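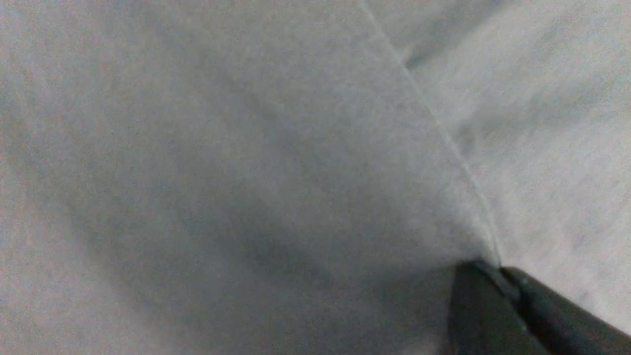
Page 41

Chapter 3
Cloth and the Household

Learning aims

By the end of this chapter you should be able to explain how textiles are cared for in the home, describe how the work of laundering has been organised at different periods, and use household records as evidence.

3.1 Why study household cloth?

Before factory weaving, cloth was among the most costly things a family owned. Sheets and shirts were listed in wills, mended many times and finally cut down for smaller uses. The Privusdale inventories, edited by Rizwan Akanda, record some 400 households and give more space to linen than to furniture. A worn sheet might be split down the middle and rejoined with its outer edges at the centre, a practice known as turning sides to middle.

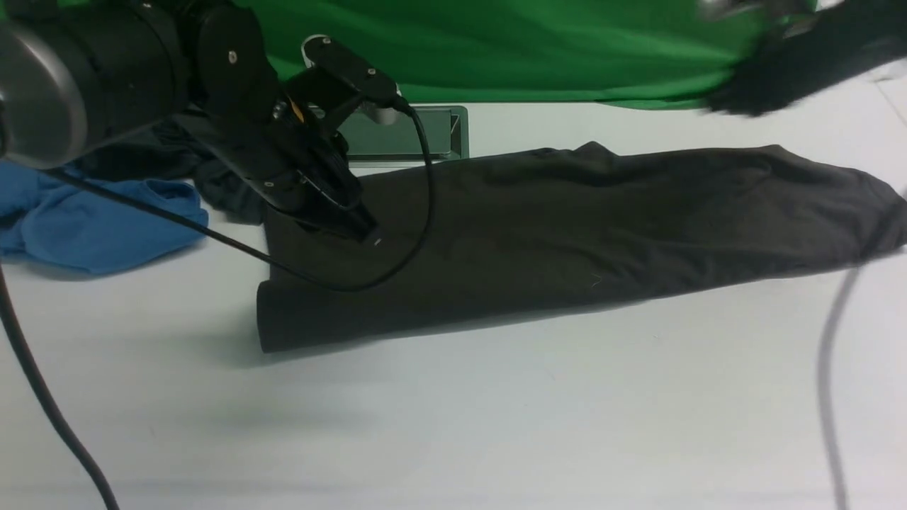 Inventories have limits as evidence. They were drawn up for legal purposes, usually after a death, and they leave out the poorest homes altogether. Clerks also used local terms for cloth which cannot always be matched with modern ones. Section 3.2 sets the Privusdale lists beside the account books of the Weltau laundry, where charges were entered by the piece.

3.2 From wash-house to laundry

Shared wash-houses brought together water, fuel and drying space — three things that few small dwellings could supply.
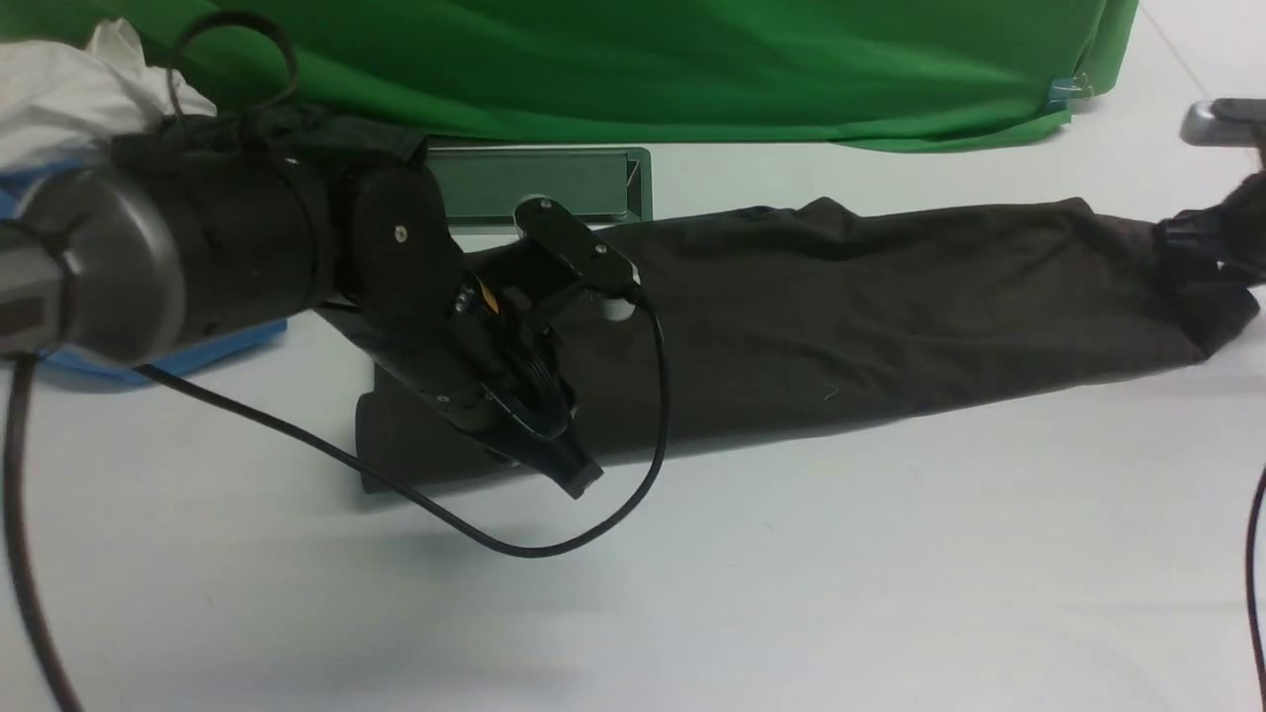 Darmawan Krishnan has argued that the move to paid laundries was slower than older accounts suggest. At Weltau, many customers sent only their heavy items and kept the rest at home. Read the extract from the February accounts on page 44 before attempting Activity 2.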